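The Measuring Cap
Why we still pour too much soap into the washing machine, and what a small town learned from its drains

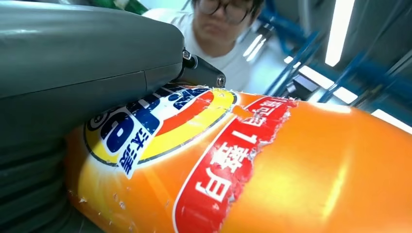

When I moved to Prevby, the first thing my landlady gave me was the key, and the second was a warning about the washing machine in the cellar. "Little soap," she said, and she showed me with two fingers how little. I nodded politely. At home my mother filled the cap to the top, and her mother did the same with powder and a coffee cup, and our clothes were clean. I did not plan to change this because of two fingers.

It took me one winter to understand her. My towels became stiff like cardboard. The rubber ring in the door of the machine grew a gray skin that smelled of old pond. I did what most people do in this situation and used more soap.

I have since talked with many people about laundry, more than is normal for a person who used to write on train timetables. What surprised me is how strong the feelings are. People will tell you their salary before they admit that their method of washing is wrong. A retired nurse told me that foam is the proof of cleaning, and if she sees no foam through the glass she stops the machine and adds some. A young father in the same building uses one spoon for everything, also for the football clothes, and he thinks the nurse is ruining the pipes for all of them.

The pipes are a serious matter in Prevby. The old part of town stands on a slope above the Rurnen, a slow brown river, and the drains there were laid for kitchens and not for machines. When several households wash in the same morning, foam can come up through the floor drain of the lowest cellar. I saw it once myself, in September, a white cushion growing over the tiles without any sound. The tenant was not excited. She pushed it back with a broom and told me it was a good drying day, everybody was washing.

A repair shop called Grumitz has been on the market square for three generations. In the back room there is a shelf with parts taken out of broken machines, and the owner likes to put them into the hands of visitors. I was given a piece of hose so full of gray paste that a pencil would not go through it. Part of this is fat and skin, part is lime from the water, and a good part is detergent that was never rinsed away. The owner believes that the cap is the problem. It is large, it has lines inside which are hard to see, and the highest line is meant for a very dirty full load in hard water. Most people fill to this line or over it, because a half-empty cap feels like being stingy with your own family.

I went home and looked inside my own cap with a flashlight. It had 3 lines, all in the same color as the plastic. I had lived with that bottle for months and had never seen them.

Water is the other half of the question. In the villages above the town it comes from granite and is soft, and a small amount of soap already makes a lot of foam. Down by the river it comes from wells and is hard, and it needs more. Two sisters can live 20 minutes apart, follow the same advice, and get different shirts. The waterworks sends a leaflet with the hardness once in the year. I asked my neighbors where they keep it. One had written a shopping list on it.

The only place where I met real discipline was Katiyar, the laundry near the bus station, which washes for two hotels and the music school. On the wall hangs a handwritten notebook on a string. Every load is entered, and on the evening of my visit the last entry was number 347. The dose stands in its own column, and the woman at the folding table told me that she lowers it a little each month until someone complains, and then she goes one step back. For the hotel sheets she is now using about 200 milliliters in a machine which could wash the bedding of my whole house. No hotel has complained yet.

I tried her method in my cellar. The first weeks I felt guilty each time I closed the drawer. Then I ran the machine once with only hot water and no clothes, and through the glass I saw foam, quite a lot of it, coming out of nothing. It was the soap of that winter, mine and probably of the tenants before me.

My towels are soft now, though the landlady says I still let them hang too long. My mother came to visit and washed her travel clothes while I was at work. When I came home the bottle was noticeably lighter, and there was a little foam on the cellar floor.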